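4.3 Sorting and loading

The Vanderent 632 washer-dryer is set up for mixed household loads at the factory. Read this section before the first full load. For water and drain connections, see Section 3.

Before you start
– The transit bolts must be out and the four plastic plugs fitted.
– The machine must have completed one empty run on program 1.
– The water supply valve must be fully open.

1. Turn the program dial to OFF. The door lock releases when the drum is still and the water level is below the door seal.

2. Sort the laundry by care label. Items marked for different temperatures may be washed together at the lowest temperature shown on any label.

3. Sort again by color. Wash new dark items separately for the first few cycles. Dark items with white stripes or panels should be washed cold, with a color-catching sheet, and taken out as soon as the cycle ends.

4. Empty all pockets. Close zippers and hooks. Turn knitwear and printed items inside out.

5. Load the drum loosely. A hand placed flat on top of the load should fit under the upper edge of the drum.

6. Close the door until it clicks. If the door symbol flashes, open the door, clear the seal and close it again.

NOTE: Maximum load depends on the program. The drying program takes half the weight of the cotton wash program. If you plan to wash and dry without a break, load for drying.

4.4 Detergent and spin speed

1. Pull out the dispenser drawer to the first stop. Compartment II is for the main wash. Compartment I is used only with prewash.

2. Add detergent as directed on the package for your water hardness. With liquid detergent, fold down the flap in compartment II.

3. Select a spin speed. The default for cottons is 900 rpm. For wool and hand-wash items the machine limits the speed and the higher settings are not available.

4. Press START. The remaining time is shown after the machine has weighed the load – this can take several minutes – and may be corrected during the cycle.

CAUTION: Do not open the dispenser drawer while water is entering the machine.

4.5 Items that must not go in the drum

Remove the following before loading:
– belts, including belts still threaded through loops or wrapped around a garment
– suspenders with metal clips
– detachable hoods with fur or leather trim
– underwired items not in a wash bag

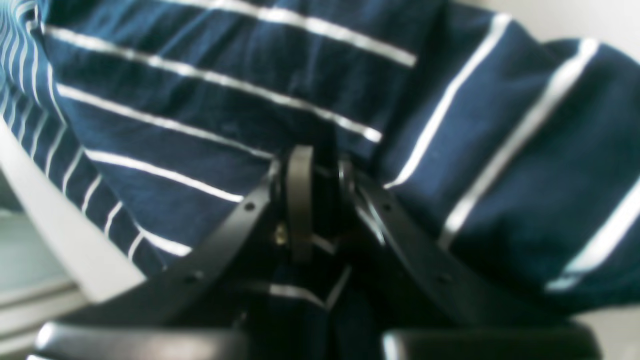 Fig. 11. Striped garment with a black leather belt.

Leather stiffens in hot water and can release dye onto other items. Metal parts can chip the drum and break the door glass during the spin.

CAUTION: If you hear knocking during the spin, turn the dial to OFF and wait for the door to unlock. Do not force the handle.

If a metal part has passed through the drum holes, clean the pump filter as described in Section 6.2. If the noise continues, stop using the machine and contact service. Give error code 968 if it is displayed.

Related sections
3.1 Removing the transit bolts
5.2 Drying programs
6.2 Cleaning the pump filter
7.1 Error codes
Clikirden stacking kit: installation sheet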